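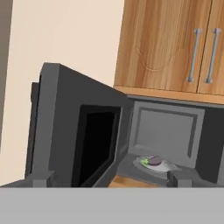 Microwave oven with the door open, white plate inside.

Search this site
Go
Advanced search

Jakero Shield

The Jakero Shield is a mixed slow-pitch softball knockout played every summer on the public fields at Birkden. It started in 2011 and takes its name from Jakero, the sports shop that paid for the first trophy and a bag of balls and then, to everybody's mild surprise, kept on paying. I've played in it for most of its life (right field mainly, and catcher when we're short), so please read this entry as the work of somebody who is fond of the thing. I've tried to be fair to the Ho side of the story. I may not have managed it.

Origins

Before the Shield there was only the league, which ran on weekday evenings and had a habit of fizzling out once people went on holiday. Birkden and Bristness used to play each other in a long friendly at the end of it, and the friendly kept getting bigger. Ho asked to join in, then a works team from the Bristness bus depot, and at that point you more or less have a tournament whether you meant to or not. Somebody from the league went into the shop to ask for a raffle prize and came out with a sponsor.

The first one was a scruffy business. The bases were carpet squares, the outfield sloped (it still does) and the final was stopped so a family could get their dog back from behind second base. Bristness won it. They'll tell you so if you stand near them for long enough.

Format

It's a straight knockout over one weekend with a plate competition for first-round losers, which I'd recommend to anybody setting up something similar, as there's nothing worse than driving all that way to be home before lunch. Early games run to a time limit and the final is a full seven innings. Squads can be as large as you like, but a team has to be able to field 9 players at the scheduled start or it forfeits. Teams playing one short of the usual ten don't take an out for the gap in the batting order. That is kinder than the rule in plenty of other tournaments I've been to!

The batting order alternates men and women as far as the numbers allow. Every batter starts with a count of one ball and one strike, which speeds things up no end, and there's a mercy rule in the early rounds that I have been on the wrong end of more often than I'd like.

The draw is done on paper slips out of a batting helmet. The holders don't get a bye and never have, whatever you may have read on the Bristness page.

The grounds

Birkden has two diamonds marked out back to back, so the outfields overlap and a really big hit from one can roll into the other game. The local rule is that the umpire calls it dead and gives the batter two bases. Fielders are expected to shout "ball through", and mostly do.

The top diamond is the better one. It drains well and the infield is cut short. The bottom one is nearer the stream, and after a wet spell the ball just dies in the grass, which suits slow teams who hit along the ground (us, basically). Finals are on the top diamond unless it's unfit. Parking is on the lane side only and fills up early.

The Ho dispute

This is the bit most people come looking for, so I'll put down what I know. In the semi-final between Ho and Birkden, with the scores level in the last innings, a Ho runner was called out at home plate. In our version of the game the runner coming home has a separate scoring line to cross, well away from the catcher, and isn't allowed to touch the plate itself. It's there for safety, to stop people piling into each other. The runner touched the plate by mistake, the umpire gave the out, and Ho argued that the printed tournament rules said nothing about it.

They were right that the sheet didn't mention it. The sheet did say that anything not covered would go by the normal league rules, and those were clear enough. The out stood, Birkden won in the extra innings, and Ho stayed away for the next 4 tournaments. I thought that was a great shame at the time and I still do. When they did come back they got a proper round of applause walking on, and were then knocked out by the bus depot.

The rules sheet now has the scoring line on it in bold.

The trophy

The Shield is oak with a brass plate in the middle and little ones round the edge for the winners. The shop's own stock number, 3335, is still on a sticker on the back, and it has become bad luck to peel it off. Bristness have had the thing re-varnished during one of their spells as holders and it came back a good deal darker.

The winners of the plate competition get a smaller cup which has no official name. Most of us call it the Saucer.

See also: Birkden evening league; Bristness depot softball; Mercy rule (local variations)

Page last changed August 1, 2020

Comments

Guest: Great read, but the dog was behind third base. I was playing third and it had my glove.

Guest: As a Ho player I'd say that's fairer than I expected. You've left out that the line had been rubbed away by then and you couldn't see it from first base, never mind running at it.

Guest: Does anyone know if metal cleats are allowed? The sheet I was sent doesn't say.

Guest: No metal, it's in the league rules. Moulded ones are fine.

Guest: We liked the darker varnish.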